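Jolico folding display stand, town twinning edition: reviewed after one exchange weekend

Our town has been twinned with Nergate for longer than most of us have been allowed to vote, and in that time the partnership has produced several friendships, one marriage and an unreasonable number of photographs. Every August the photographs have to go up in the library. Every August the old cork boards fall over. So this year the twinning association spent $398 on a Jolico folding stand, and I was asked to write it up for the other towns in our network, mainly Cestel, who have been eyeing ours.

Putting it up

The box says eight minutes. We took nearly 80, though part of that went to an argument over whether Nergate's coat of arms goes on the left or the right. (The guest goes on the right as you face it. I have stopped discussing this.) The hinges are stiff and the feet click in only if you lean on them, but once the thing is standing, it stands. A visiting choir walked into it on Friday evening and the choir came off worse.

What fits on it

You get three panels, each with fabric on both sides. One held the charter and the old exchange programs, one held the school letters, and the last went to the Jitpraphai pages, our newest link and still mostly a matter of polite emails and a shared interest in flood walls. Hook-and-loop tabs are included. They grip photographs very well and let go of them very badly, so use copies. I say this as the person who peeled the top layer off a mayoral handshake.

What I didn't like

The header sign is a strip of thin plastic that bows in the middle. Ours says "Friends Across the Water" and from the side it says "Friends Water." The carry bag has one handle, placed by someone who has never carried a bag. And the instructions come in four languages, none of them the one spoken in Nergate, which our guests noticed right away.
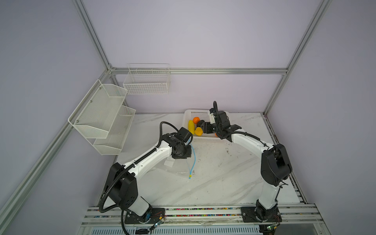 Should your town buy one?

If you host every year, yes. If you host every third year, borrow ours and pay for the gas. Cestel, this means you - and please bring it back with all its feet.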